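Section 4: Preparing your kitchen for a kosher inspection

This section is for food makers who have had their application accepted and are waiting for a first site visit. It covers the plant, the ingredient file and the equipment. Fees and label artwork are handled in Section 6.

4.1 Before you start

You will need your Stadero login, the ingredient list you sent with your application, and a plan of the production area. Have the person who orders ingredients on hand for steps 2 to 5.

4.2 Setting up the ingredient file

1. Log in to Stadero and open the tab marked Site File.
2. Enter every ingredient by the name on the supplier's label, including processing aids, release oils and anything used to clean the lines.
3. Attach a current kosher certificate for each one. The certificate must show the brand, the product name and the expiry date.
4. Mark each ingredient as meat, dairy or pareve. Leave the field blank if you don't know.
5. Press Submit. The file locks for 48 hours while it is checked.

Note: Stadero accepts up to 4000 ingredient lines per site. If you have more, split the file by production line.

Caution: Do not change suppliers while the file is locked. A new supplier counts as a new ingredient, even if the product is the same.

4.3 Equipment

6. List each kettle, oven, tank and conveyor, with its top working temperature.
7. Note any item that has ever been used for meat, dairy or non-kosher product.
8. Show shared steam or hot water lines on the plan, in a different colour.
9. Leave equipment that needs to be kashered idle for a full 24 hours before the rabbi arrives. Clean it first.

Caution: Boiling out is not suitable for every material. Earthenware can't be kashered this way. Ask your coordinator about enamel and non-stick coatings.

Note: If your Hägglund kettle has a removable gasket, take it out and clean it separately. Worn gaskets should be replaced.

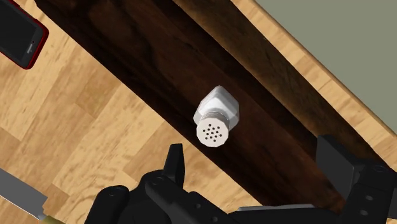

Nutwood, May 5, 2019

4.4 Changes to this section

Step 9 now applies to small ovens as well as kettles. Sites that were approved under the old wording have until the end of June to update their cleaning record.

The Rariteo stock export can now be loaded straight into the Site File. Check columns 9 and 11 after loading, as supplier codes that begin with a zero may lose it.

Print the finished file and keep one copy at the plant. The inspector will ask for it on arrival and sign each page during the visit.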